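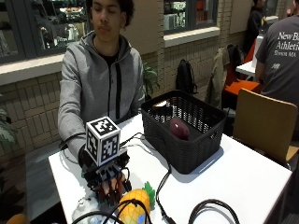 Salberg Folding Table, White

I've sold a lot of folding tables over the years and this is the one I keep going back to. It's a plain white rectangle, it stands flat on the floor, and it doesn't wobble when you lean on it (I'm a leaner, so I'd know). I use mine for wrapping parcels, cutting out curtain fabric and, every February, sowing far too many tomatoes.

The legs fold in with a push of the catch. They're a bit stiff out of the box - give them 3 or four goes and they loosen up nicely. Folded, it slides behind our wardrobe and I forget it's there!

Tea wipes straight off. Biro takes a bit more effort, so I go at it with washing-up liquid and a soft cloth. Please don't use a scourer, I did that to my first one and it's been dull in one corner ever since.

Holds up to 90 kg, spread evenly. Stock number 2117. Spare feet come in a bag of four, and I pop a bag in with every order. If you want the taller version, drop me a line before you buy, as I only get those in now and then.

Recently viewed
MacLeod Stacking Stool
Tistov Desk Lamp
Tronon Trestle Legs, pair
Salberg Table Cover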